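By the Home & Hands desk
Posted in March

We use cookies to remember your settings and to see which articles get read. Accept all / Manage choices

The first thing I was told when I sat down to talk about robots was that I should stop thinking about robots. "Think about your own hands," said the woman across the table, pushing a mug of tea at me. "You've been folding clothes since you were small. Could you tell me how you do it?" I had a go, and I was rubbish. I got as far as "well, you pick it up by the corners" before she asked me which corners, and how I knew they were corners when the thing was in a heap, and I had to admit I had no idea.

She runs the home tasks side of a project called Isura, which a small firm named Wollex set up to teach robot arms to do the boring bits of housework. She asked me to leave her name out (her mum reads everything, she said, and would ring up). She has been at it for 4 years, and before that she trained people to use sewing machines. I liked her straight away. She talks fast, laughs a lot and keeps getting up to show you things.

So how do you show a robot a job you can't put into words? The short version is that you do the job yourself, only with the robot's hand in place of your own. The hand in this case is a gripper you hold and work like a big pair of tongs, two fingers with ridged blue pads on the insides, and a camera looking down over the top of it. You go about your chore, the camera sees what the fingers are up to, and later on all of that gets fed to a computer which tries to learn the moves.

"It's the closest thing we've got to taking someone by the wrist," she said. "My nan taught me pastry like that. She stood behind me and moved my hands about." 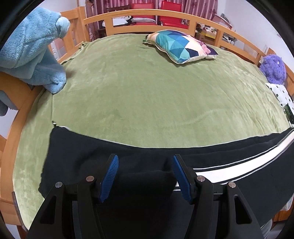

I wanted to know why they bother with bedding and clothes when there must be easier things to start on. She pulled a face. Easier things had been done, she said, and blocks and cups bored her to tears! A cup is the same shape whenever you pick it up. A pair of joggers never is. "Cloth is horrible. It slides, it bunches, it sticks to whatever's underneath. You go to pinch the top layer and you get two, or you get the blanket as well. I love it."

The blanket business comes up a lot, apparently. A dark, soft thing lying on a green, soft thing is a lovely tricky problem, because both of them squash when you press. A person feels the difference through their fingertips without noticing. With the gripper you lose nearly all of that, so you end up going by sight and by a sort of faint push you get back through the handle. She says the people who are best at it slow right down in the last little bit before the pinch, and then close the fingers in one go. The ones who nibble at the cloth, opening and shutting, make recordings that are a pain to use.

"You can see doubt," she told me. "I watch a clip and I think, oh, you weren't sure there, were you? And the robot picks that up too. If you dither it learns to dither."

I asked to have a try, obviously. The gripper is heavier in the wrist than I'd expected, and my first few goes at a T-shirt were a disgrace. I kept tipping it so that one finger landed before the other and shoved the sleeve away. She was very kind about it. Her tip was to stop looking at the fingers and look at the spot where I wanted them to meet, and that helped more than anything else, it was like being told to look down the road when you're learning to ride a bike. By my eleventh go (yes, 11, I was keeping score) I had the shirt by the hem and off the table, and I may have cheered.

Then we got on to remote control, which I'd thought would be the same thing with a longer wire. She shook her head before I'd finished the question. With remote control the robot arm is really there, moving, and you're steering it from a chair with a pair of levers. They used a set from Quinlan for the first stretch of the project and she still has one in a cupboard. "It's very honest, that way, you only ever record what the arm can do. But it's so slow. You feel like you're folding a shirt by post." A single pair of trousers could eat up most of a morning, she said, and you couldn't sensibly take the arm into people's bedrooms, up the stairs, past the cat.

The hand-held way has its own headaches. Your arm bends in ways the robot's doesn't, so you can do a perfect fold that the machine has no hope of copying. New starters get 2 days of practice before anything they record is kept, and a good part of it is learning not to lean or reach round the back, or help with the other hand. That last one is the killer! The spare hand wants to join in. She's seen people sit on theirs.

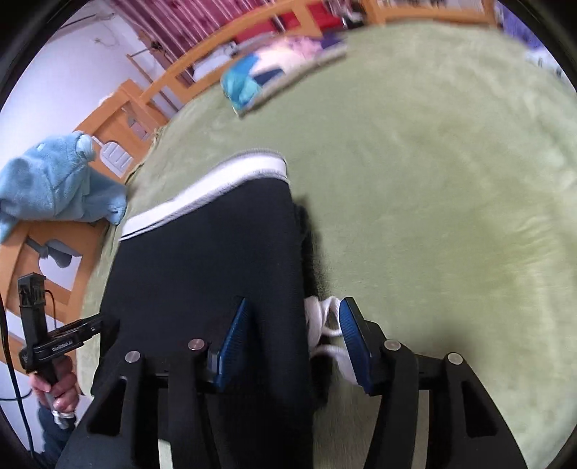
Working the gripper on a bunch of white cloth, with the black clothing and the green blanket behind.

White cord and twisted bits of cloth are her pet subject, and I got a good ten minutes on them. Anything that bunches or loops is hard to teach, she says, for the simple reason that we all do it differently. Give the same drawstring to a roomful of people and some will go for the loop, some will hunt for an end, and some will just grab the lot and shake. For a while she tried to make everyone do it one way. Now she lets them get on with it and sorts the clips afterwards. The folder for waistbands and drawstrings had 1494 clips in it on the day I visited, and she reckons she has watched every single one, a fair few of them while eating her lunch.

Does she ever get sick of it? She had to think about that. The sorting gets to her a bit, she said, especially late in the afternoon, when one dark sock looks much like another. They share the labelling with a firm called Resteck, who go through the clips and mark where each pinch starts and stops, and the two lots don't always agree. There was a long row over whether a grab that slips and gets caught again is one grab or two. I asked who won. "We're still having it," she said.

What she doesn't get sick of is other people's rooms. She'd much sooner have clips from a proper bed with a towel over the rail and a cuddly toy in the corner than from a bare table in a workshop, and when I asked why, she looked at me as if I'd asked why she liked daylight. Folding happens on beds. There are cushions in the way. Put a robot in a tidy white room and it'll learn tidy white rooms, and she has yet to meet anyone who lives in one.

I did ask the question everyone asks, about when I can have one to do my ironing. She laughed so much she had to put her tea down. Ironing is a long way off, she said, and she wouldn't hand a hot iron to anything she'd taught herself. Picking clothes up and putting them in a pile is nearer. Matching socks, maybe. She wouldn't be drawn on duvet covers at all, other than to say she can't do those either.

Before I left she made me have one more go with the gripper, on a hand towel this time. I got it folded in half with the edges nowhere near each other, and she saved the clip. She said it would go in with the others.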